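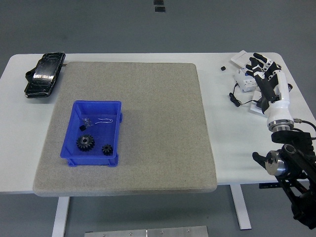

**Felt on the bench: who else does it?**

**jonemden_gears:** I finally put felt on my bench after years of chasing dropped screws across the garage, and I can't shut up about it! It's a big square of gray, the speckled kind that looks like office carpet, laid over a white table with a bare strip left at the right end. Small parts go in a blue plastic bin on top of the felt, so the two spur gears, the little black cube and the tiny bag of bits all stay in one place. I love it. A gear set down on felt makes no noise at all, and it stays where you put it. What do the rest of you use?

**Umer707:** Welcome to the soft side! I've had felt down for 8 years. Mine is dark green and it looks terrible, but I'd never go back. One tip — get a piece bigger than you think you need and let the front hang over a bit. Your forearms will thank you.

**torquil_p:** I'm going to disagree, and I say this as someone who owned a felt mat for two whole winters. It holds on to everything. Brass dust, swarf, cat hair, all of it. Then you oil a bearing, set it down, and now the bearing is wearing a sweater. Silicone mat every time. You can wash it in the sink.

**jonemden_gears:** Ha, fair. I do my filing and drilling on the other bench, though. This one is only for putting things together. And silicone feels sticky to me, I can't slide a part toward me without it grabbing.

**Lumbao:** Torquil is right about oil and wrong about everything else :) Felt for dry assembly, tray for anything greasy. The bin matters more than the mat anyway. I like a plain open one with a raised rim. The ones with dividers drive me nuts, you can't get your fingers into the corners.

**torquil_p:** Dividers are great. You just have big fingers.

**Umer707:** Do you leave that string or wire in there with the gears? I'd wind mine up. Loose string finds teeth, every time.

**jonemden_gears:** Good call, I'll wind it up tonight. Does anybody vacuum their felt, or do you take it outside and shake it?

**Lumbao:** Lint roller! Do it at the end of the night, takes no time.

Comments (3)

Charito Bautista: I sew, and I came here looking for pressing mats, but now I want one of these for my bead table. So smart!

Handach: Check the thickness before you buy. Mine was too thin and bunched up under the vise.

benchdog3000: Team silicone. Sorry.

Related threads

Best bins for small gears and bushings
White bench tops — do you regret yours?
Sorting a mixed box of spur gears
Show us your April cleanup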